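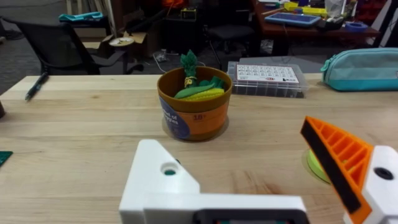 Slide 1. Wrist camera, mixed finger pair: solid white finger left, ribbed orange finger right.

Mixed finger pairs on a parallel gripper: what the toy vegetable set told us
Speaker: Manolis Karras. Slot is 12 minutes, questions after.

Slide 1 (title, leave up while people sit down)
Name, group, thanks to Pouran Hosseinzadeh for the camera bracket and most of the logging code.
Point out the orange finger first. Open lattice, black pad on the inner edge. Then the white one, same gripper, solid block.
The target is the tub in the center with the toy corn and the leafy green in it. Mention the clear lid under the tub, it comes back on slide 5.
Say early that the pair is asymmetric on purpose. At the Sadeghi workshop the first question was whether we had run out of orange parts.

Slide 2. Configurations
Config A: solid and solid.
Config B: ribbed and ribbed.
Config C: solid left, ribbed right. The one on the title slide.
Same arm, same controller (Clilleo), same closing speed. Force limit set once at the start and left alone.
Do not go into the controller. If asked, there is a backup slide.

Slide 3. Why mix
With A, the position of the closed grasp is repeatable but thin or curved items roll out.
With B, items stay in, but both sides deflect and the object center moves during closing. The amount depends on the object, so a fixed offset does not remove it.
With C, one side is a datum. The solid finger sets the position and the ribbed one takes up the shape.
Draw this on the board if there is one. Two lines and a curve are enough.

Slide 4. Results table
626 grasps over the three configurations, split as evenly as the schedule allowed.
Read the columns left to right: success, slip during lift, placement error. Do not read every cell.
C is close to B on success and close to A on placement error. Slip is where C loses to B, mostly on the corn, gripped across the husk.
Someone will ask about significance. The difference between B and C on success is inside the noise and we say so in the paper. The placement difference between B and C is not.

Slide 5. Failure cases
Lid case: fingers come down low around the tub, a tip touches the clear lid, and the lid gets dragged along with the tub. Depth on the clear plastic was poor in every configuration, so this is a sensing problem and we did not count it against the fingers.
Husk case: the pad holds the husk piece, the cob stays behind. Logged as a failure.
Leafy green, upright: good in B and C. In A the result depended on approach angle.
Play the 2 clips. No sound. If the room machine refuses them, skip, the stills are on the next slide.

Slide 6. Camera placement
Wrist mount sees both fingers and the workspace between them. Good for checking contact by eye.
Cost: the ribbed finger hides part of the table on its own side. The green object behind it on slide 1 is partly hidden for this reason.
Pouran's Fistenus mount is higher and loses less, but the fingertips leave the view near closing. We went back to the low mount in August.
Background clutter was left in during all runs. Chairs, cables, desk. The policy was trained with it.

Slide 7. Wear
Pads replaced at around 2 weeks of daily use. Lattice struts showed whitening at the root before any loss of grip.
No wear data on the solid finger worth showing.

Slide 8. Next
Swap sides, ribbed left and solid right, to separate finger effect from camera effect. Not done yet.
Flistus pad material, samples are in, tests are not.
Files for all three finger sets go up with the paper.

Backup A: Clilleo gains and force limit.
Backup B: per-object table.
Backup C: bracket drawing, ask Pouran for the current revision.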